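Swap Shelf: Sorting and Storing Trading Cards for a School Exchange
Final report, Minami Club project group

1. Why we did this

The club inherited a box of trading cards in February, and then another, and then people heard about it and it got a little out of hand. By the time we had everything logged we owned 1,171 cards, most of them single, many of them doubles, plus a stack of packs still in their wrapping. We wanted a swap shelf where anyone could come in, find the card they were missing, and leave one behind. It sounded like an afternoon of work. It took us the whole term, and I would do it again tomorrow!

2. The space

We were given half of the workshop floor at Riranent, the side by the desks. The other half stayed in use for other work, so our first job was dust. Cards hate dust. Anything left out in a sleeve that was open at the top picked up a gray film along the edge, and grit under a card will scratch the print of the one below it.
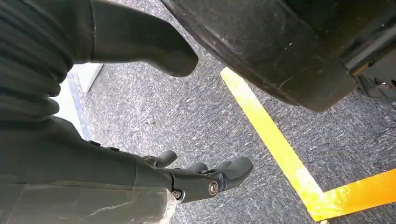 So we made two rules early on. Nothing gets sorted below desk height, and the trays go back in the cabinet whenever we leave, even for lunch. We also wiped the desks before every session with a dry microfiber cloth (damp ones left the cardboard wavy, we lost one tray that way).

3. Tray design

Version 1 was a shoebox with index tabs. It held plenty but you had to flip through everything to find one card, and the corners got bent. Version 2 had 14 compartments, which looked fantastic on paper and was miserable to use, as the slots were too tight for fingers. Version 3 is the one we kept: an open cardboard tray with thin cardboard partitions and just a few wide compartments. Loose cards can stand up so the design faces you, and packs lie flat along the front.

The partitions slot together without glue. If a set grows you pull one out and move it over. We cut ours with a craft knife and a steel ruler, and the second batch came out much straighter than the first.

4. Sorting sessions

Two people at one desk worked best, one on each side with the tray in the middle. One passes, the other places. We tried it with four and the elbows alone made it slower. The catalog lives in a spreadsheet called Stamach (long story), and our card numbers follow the Flirkotar list, with a letter added for doubles.

Packs were the big argument. Half the group wanted to open them all, and half wanted to keep them sealed for a prize draw.

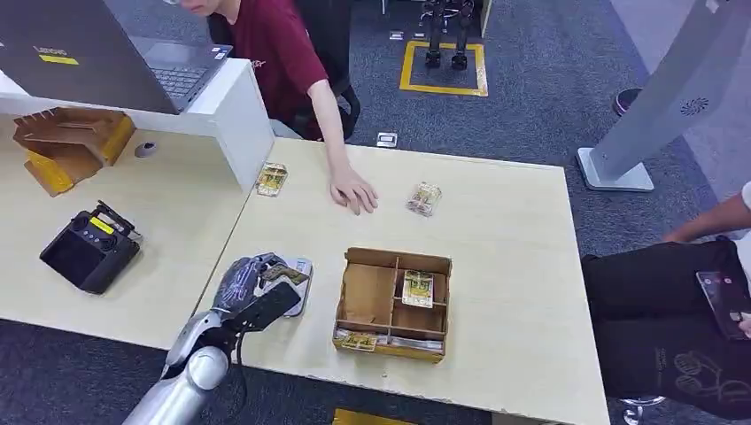

Yoshinori Fukuda thought the sealed packs should get a tray of their own, so that a swapper looking for a single card never has to handle them, and he asked whether we had checked how the wrapping holds up when packs are stacked. We hadn't. We have now moved to one layer only, and the prize draw side won the vote.

5. What we would change

Labels on the short side of the tray as well as the long one. Thicker card for the floor of each compartment. A lid! There is room in the cabinet for up to 3,000 cards if the trays get lids and can be stacked, and the next group has already asked for our cutting template.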